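Stergate Community Center Opens Textile Sorting Room

The Stergate Community Center has opened a sorting room for donated cloth and soft goods on its lower level, the center announced Friday. The room replaces the folding tables that had stood in the east hallway, where bags of fabric, clothing and soft toys were previously opened and divided.

Residents may bring items to the side entrance on Flarkdale Road from 8 in the morning until early evening on days when the center is open. Bags are weighed at the counter and given a paper tag, then moved to the sorting room. Donors who wish to have a bag or box returned should say so at the counter before the contents are taken out.

According to the center's notice, 382 bags were received during the spring collection, which closed in June. Most contained a mix of clothing, household cloth and loose fabric pieces. The notice states that mixed bags take the longest to process, as cloth of several kinds and colors is often bundled together and must be drawn apart one piece at a time before it can be checked for stains, tears or missing fasteners.

Under the new procedure, the contents of each bag are turned out and separated by color first and by type second. Dark cloth is set aside before anything else. Pinks, purples and other light shades are kept together until washing, and patterned pieces go with the color that covers most of the cloth. Folding is done last, at a separate counter along the far wall.

Soft toys follow their own path. They are removed from the pile as soon as they are found, inspected at the seams, and placed in a covered bin. Toys with loose eyes, open seams or exposed filling are not passed on to families and are sent to the mending group instead.

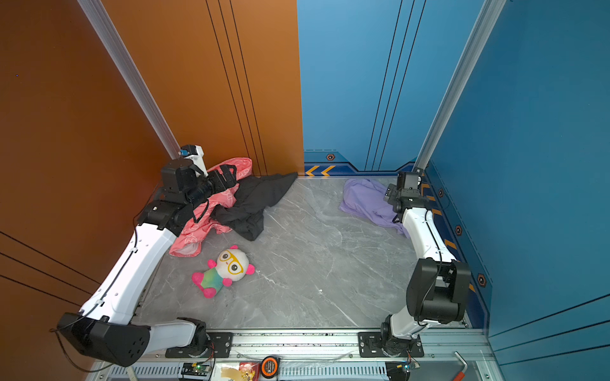
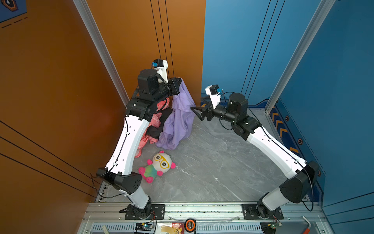 Crumpled pink, black and lavender cloth, with a plush panda on the floor in the second picture.

Lurdes Calado asked that donors give more thought to what goes into a single bag. Small items are easily lost inside larger pieces, she said, and a toy rolled up in a blanket or a dress may not be found until the cloth has been lifted and shaken out. She would like to see toys brought in a bag of their own, tied at the top, with a note if any part has been repaired at home. She added that cloth does not need to be ironed or folded before it is dropped off, provided that it is clean and dry.

The center confirmed that separate bags for toys will be encouraged but will not be required. Clear bags are available at the counter at no charge while supplies last.

Shelving for the room was supplied by Drollard, which also fitted the folding counter and the wall hooks. The shelves hold 70 bins, each marked with a color band and a short description of its contents. A further 17 bins are kept in reserve for the winter collection, when coats and heavy blankets usually take up the greater part of the space.

Kevin Tello, speaking for the center, said the change in location had been under discussion for some time. The hallway was narrow — two people with full bags could not pass each other — and sorted cloth had to be cleared away each evening before the dance classes arrived. Work can now be left on the counter overnight and taken up again the next day.

Sorted clothing will continue to go to the center's exchange shelf, where residents may take what they need without registering. Fabric pieces large enough for sewing are offered to the mending group, and smaller remnants are bundled for use as cleaning cloths. Items that cannot be used in any of these ways are collected by Zou for recycling.

The following items are accepted:

Clothing for adults and children, in any season
Sheets, pillowcases, tablecloths and curtains
Scarves, shawls and fabric lengths
Stuffed toys without batteries or sound units

The center does not accept pillows, mattresses, carpet, foam cushions or cloth that has been used with paint, oil or solvents. Wet items will be returned to the donor at the counter. Shoes and bags are collected separately in the front lobby.

Residents who would like to help in the sorting room may leave their name at the front desk. Shifts last two hours, and a short introduction to the color bands and bin system is given at the start of the first shift. Helpers under 16 must be accompanied by an adult.

Questions about large donations, including those from schools and businesses, should be made to the front desk before delivery so that space can be set aside.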